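# The Year I Stopped Buying Clothes

My closet held 243 things on the morning I decided to quit shopping. I know because my friend Jocelyn Villanueva sat on my bed with a notepad and made me say each one out loud. (She skipped socks. She's kind like that.) I had spent over 3,000 dollars on clothes the year before, and I was wearing the same two pairs of jeans.

So I made a deal with myself: twelve months, nothing new, and anything that ripped had to get fixed. I started in May, which was dumb, as every store I love was putting out sundresses!

The first month was mostly sulking. I'd walk past Fokedora on my lunch break and press my face to the window like a kid at a bakery. Then the elbow went on my favorite cardigan and I had to learn to darn, badly, from a library book with a coffee ring on every other page.
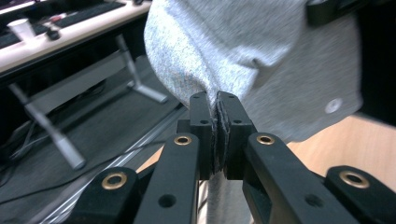
My darning looked like a spider had a nervous breakdown. I wore it to work anyway, and Kedir Tesfamariam from accounts stopped me at the elevator to ask where I'd bought it. Bought it! He thought the orange patch was a design thing. I was unbearable for a week.

After that I got a little obsessed. I found a mending night upstairs at Teshome, the tea place on the corner, where you pay for a pot of something and get the use of the big table until nine. Lensa Habte runs it and she's strict about thread. Cotton on cotton, wool on wool, and don't you dare lick the end before you put it through the needle. I still lick it when she's looking the other way.

What surprised me was how much I'd been getting wrong before anything ripped. I washed everything too hot, for a start. I hung sweaters on hangers and then wondered why they had shoulders like a linebacker. Now they live folded on a shelf, and the dryer only gets towels and sheets.

I did slip once, in month eight. It was a green raincoat, it was pouring, and I'm not sorry. Jocelyn wrote it in the notepad under "weather."

The year is up now and I'm allowed to shop again. So far I've bought a packet of needles and four spools of thread, one of them the exact orange of that elbow.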